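Drinks table diary, the bad weekend

I was going to write up the stirring runs today and brag a little, and instead I get to write about the right arm trying to go through the tabletop. So that's where we are! Everybody has all their fingers, let me put that first, Mom reads these.

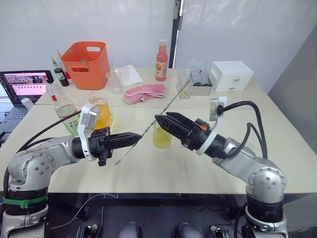 by Tahmineh Kazemi
Sunday, April 14, 2019

OK so. The job is the handover and stir. One arm has the long metal stirrer, the other takes it near the middle of the shaft, and then the tip goes into the glass and round it goes. It's a fussy little job (thin, shiny, twisty, the cameras hate it) and we've been on it since January. Yesterday we got 16 clean runs in a row on the Zander build and I was feeling pretty great about life.

Run 17, the right arm dropped. Just straight down, fast, gripper first, and it stopped with the tips pressed into the table and kept pushing. I hit the stop. Then I hit it again because for a moment I didn't believe it had done anything, the arm was still making that grinding hum. The force log says it peaked at 28 newtons, which sounds wimpy until it's happening next to your hand. And my hand WAS next to it, I'd reached in to nudge the glass over. With the arms live. I know. I wrote the rule about that myself and stuck it on the door.

The glass went over, of course. Sticky everywhere.

I stayed late with the logs, ate crackers for dinner, and found error 832 on the Cladeck controller, over and over, going back to Thursday. It means the controller lost contact with a joint and is guessing. It's supposed to freeze when it's guessing. But somebody (me, in March, at night) had set the timeout to 500 milliseconds to get rid of nuisance stops, and half a second is a long time for an arm to be guessing over a table full of bottles.
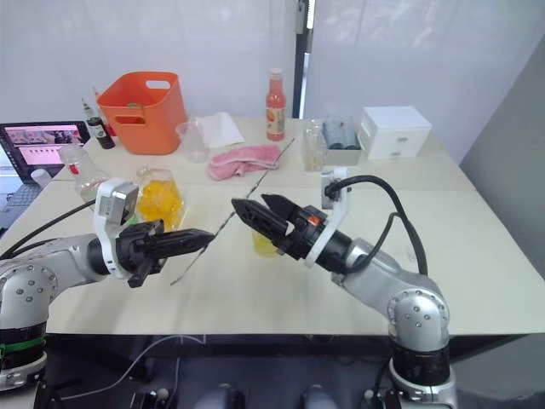 This morning I went in for an hour, which turned into five. First thing I did was put the timeout back where Chraibi had it in the original setup. Then I tried to make the fault happen on purpose, no liquids, slow speed, me standing way back with the stop button in my hand like a grown-up. It took forever! Straight reaches were fine, low reaches were fine. Finally I got it with the wrist turned all the way in, and it came back every time I went past that angle. So I'm thinking cable, or the connector at the end of the cable. When I wiggled the plug it felt loose to me but I've been wrong about plugs before.

With the short timeout it froze each time, no drop. That made me feel better than anything else has since Saturday lunch.

Still to do: order a new cable from Vakell, add some slack on the right side, write the incident report (ugh), and tell the others tomorrow that I had my hand in there. I keep practicing how to say it. The dropped glass is easy, the hand part is embarrassing.

No arms on until the new cable's in. My shoes are still sticking to the floor.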